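Pre-run software checklist, two-arm cell (cloth folding)
Filled in by: Unai Pastor
Date: 5/27/22
Planner build: Gindex 803
Result: passed with comments, see the end

I go through this top to bottom before anyone hits start on an unattended run. Muammer Baysal wrote the first version and it was mostly yes/no boxes, which I found I was ticking without reading, so now there's room to ramble. Please ramble. If you only tick, I'll come and find you.

1. E-stop and software stop
Checked: yes
Both stops tested from the console and from the button. The software stop holds position on both arms and doesn't drop whatever is in the grippers, as it should. One grumble - the Nemitz console still shows "running" in green for a moment after the arms have stopped. Harmless, but it gave me a fright the first time. Ticket's open.

2. Joint limits and soft limits loaded
Checked: yes, on second go
The left arm came up with the old limits file. I'd edited the right one and forgotten that the launcher reads them separately. Fixed, reloaded, compared both against the copy in the repo. If you change one, open the other as well, even if you're sure!

3. Arm-to-arm collision model
Checked: yes
Wrist brackets and cable loops are in the model as padded shapes. The purple cable makes a fair-sized bend outside the elbow on the left arm, so I've left the padding generous there. Yes, it costs us a bit of planning time, and no, I don't want it trimmed until somebody has run the full set of poses in simulation and shown me the log.

4. Camera calibration
Checked: yes
Ran the quick check and got a pass. The full calibration is due again in September, or sooner if anyone bumps the mount. Please write it down if you bump the mount. Nobody will be cross.

5. Cloth perception
Checked: yes, with a comment
This is the part I fuss over. The segmenter (Durlow) is good on plain towels and gets muddled on anything with prints or a contrasting edge, as it likes to call the edging a separate piece. Pale cloth with bright orange shapes and a yellow-green border is about as mean as it gets, so that's what I used for the check. 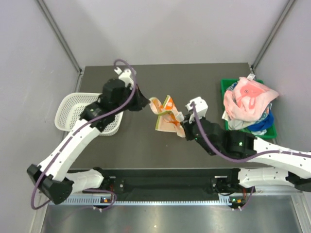 I ran it 7 times with the same settings and it kept the whole cloth as one piece in all but 3 of them. Not great, but every bad one was flagged as low confidence and the planner refused to pick a new grasp from it, and that's the behaviour I'm signing for. A wrong answer it knows is wrong, I can live with.

6. Grasp selection and regrasp
Checked: yes
Corner candidates look sensible when the cloth is spread out. When it's bunched up the scores all land close together and the planner dithers, swapping its favourite back and forth before committing. I've set the retry cap at four. After that it should park and ask for help - make sure the help message really reaches your screen, mine was going to a workstation we retired ages ago.

7. Two-arm tension control
Checked: partly
Force readings zeroed on both wrists with the grippers open. Pull limit is set low for now. I haven't tested stretchy fabric on this build, so please keep it out of unattended runs.

8. Basket zones
Checked: yes
The white basket on the left and the green one on the right are both entered as keep-out volumes for the forearms. The green zone needs extra height when the fabric is heaped above the rim. I do that by hand in the config, which is silly, and Pichon (our scheduling tool) ought to be able to take it from the depth data.

9. Logging
Checked: yes
Disk space fine, clocks in sync, joint states and force readings both recording.

Still open
Console status lag (item 1). One shared limits file for both arms (item 2) - Muammer says he'll look at it. Stretchy fabric test (item 7). Automatic height for the green basket zone (item 8).

OK to run with someone in the room. For unattended, ask me first.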